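Setting up your daily prayer time: Part 2, Getting started

30/08/2021 | By Tyyne Ruotsalainen

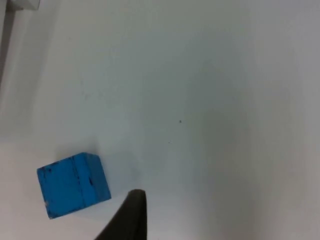 I wrote Part 1 before my first retreat at Planasbridge, and I've changed my mind on a few things. My old routine was far too ambitious, so these are the steps I give new people now.

1. Pick your time. Mine's 6:13, before the kettle goes on (odd number, but I remember it!).

2. Choose one psalm and stay with it all week. I started with Psalm 27 and kept it for most of April.

3. Read it aloud, slowly. Whispering counts if the kids are asleep.

4. Sit quietly for 300 seconds. Set a timer and put it behind you.

5. Write one line in your notebook. Fatima Akinola draws hers instead and I'm a bit jealous.

Note: if you miss a morning, start again at step 1 the next day. Don't double up.

Caution: please don't give up sleep for this. I tried it for a fortnight and nodded off in the middle of Byung-chul Seok's homily, in the second row.

Part 3 covers praying with other people, including the evening group at Virkia.

13 comments | 44 shares

Sign up for our newsletter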